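ok thread on moving my whole tea habit off teabags, bc three of you asked and I have 33 min till my next meeting

1/ started in June. was getting through a silly number of bags, the cheap supermarket ones, and the box went up again. did the maths for the year, over 1158 cups. yikes

2/ first try was loose leaf from Seo, the little shop near the station. their breakfast blend is lovely but very fine, goes straight through a normal strainer. grit in every mouthful. don't bother unless you've got a proper mesh basket

3/ second try, Tulus. bigger leaf, bit malty, takes milk well. $46 for the big bag which hurt at the till but it's lasted ages
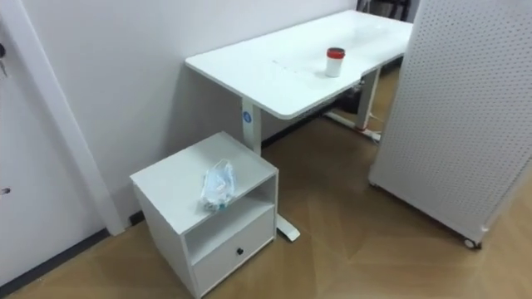 4/ milk in after. not argueing about this

5/ brew time matters way more than I thought. four min for the Tulus, five if you're having it with a bikkie. the Seo goes bitter after three, proper mouth-puckering stuff

6/ water. ours is hard as nails and leaves that scummy film on top. filter jug sorted most of it. descaled the kettle too, citric acid from the baking aisle, do it with the window open

7/ pot vs infuser: I had a Femura pot, the lid never sat right and it dribbled all over the bench every single pour. back to a basket in the mug. less romantic, less wiping up

8/ used leaves go on the hydrangeas. mum swears by it, no idea if it does anything, hydrangeas look the same tbh
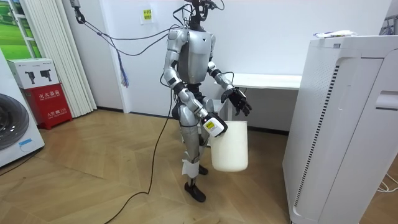

Bucket in hand, herringbone underfoot.

9/ someone asked about decaf. had one tin of the Starkier decaf and it tasted like warm cardboard. open to suggestions, truely, I'd like a cuppa after dinner without staring at the ceiling till 2am

10/ iced version for summer: double the leaf, cold water, fridge overnight, strain in the morning. slice of lemon, no sugar. keeps two days then goes a bit flat

11/ ok meeting. will do coffee another time, that one's a longer rant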